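# Greifer am Küchenschrank

Das Projekt heißt Dramia und ist in einer Gemeinschaftswerkstatt in Seltcombe entstanden. Aufgebaut wird der Arm inzwischen zu Hause bei seinem Konstrukteur, zwischen Geschirr und Steckdose. »In der Werkstatt lagen Aluprofile und Klötze auf dem Tisch«, sagt er. »Damit lässt sich die Kinematik prüfen, mehr nicht.«

Der Arm hat sechs Achsen, die Gelenkgehäuse sind gedruckt, die Lagerböcke gefräst. Die Kamera sitzt am Handgelenk und blickt an den Fingern vorbei nach vorn. Gearbeitet wird absichtlich bei wenig Licht. Geblümte Teller lassen sich nach seiner Erfahrung auch dann noch gut segmentieren, das Muster liefert genug Kanten. Schwieriger sei dunkles, glänzendes Geschirr: »Da bleiben ein paar Reflexe am Rand. Den Rest muss das Modell ergänzen, und das tut es unzuverlässig.«

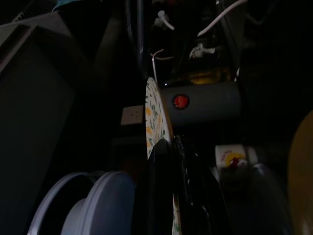 Warum keine Tiefenkamera?

»Gewicht und Mindestabstand. Das Modul, das ich hatte, misst erst ab einer Entfernung, bei der der Greifer schon zupacken müsste.«

Die Regelung läuft mit 1000 Hertz auf einem Mikrocontroller, die Bildauswertung getrennt davon auf einem kleinen Rechner unter der Arbeitsplatte. Der erste Aufbau lief über eine gemeinsame Schleife. Das führte zu Aussetzern, sobald ein Bild zu spät kam – die Achsen ruckten hörbar. Seit November sind beide Teile entkoppelt.

Die Finger sind die vierte Fassung. Die Vorlage stammt aus einem Bausatz von Kanaan, übernommen wurde davon am Ende nur die Parallelführung. Die Greifkraft ist auf 50 Newton begrenzt. »Flache Teile sind der unangenehme Fall«, sagt er. »Eine Platte wird auf einer kleinen Fläche geklemmt und hat einen langen Hebel. Wenn sie irgendwo anstößt, dreht sie sich zwischen den Fingern weg.« Gemessen wird das bislang nur indirekt, über den Motorstrom. 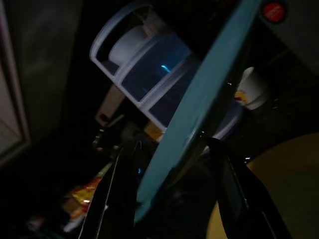 *Flaches Teil in Petrol zwischen den Greiferfingern, dahinter ein weißes Fachgestell.*

Protokolliert sind bisher mehr als 3480 Greifversuche, davon 723 mit flachen Teilen. Eine Erfolgsquote nennt er nicht, die Kriterien hätten sich zwischendurch zweimal geändert. Als Nächstes soll das Handgelenk einen Momentensensor bekommen. Der Halter dafür ist gezeichnet, die Kabelführung noch offen.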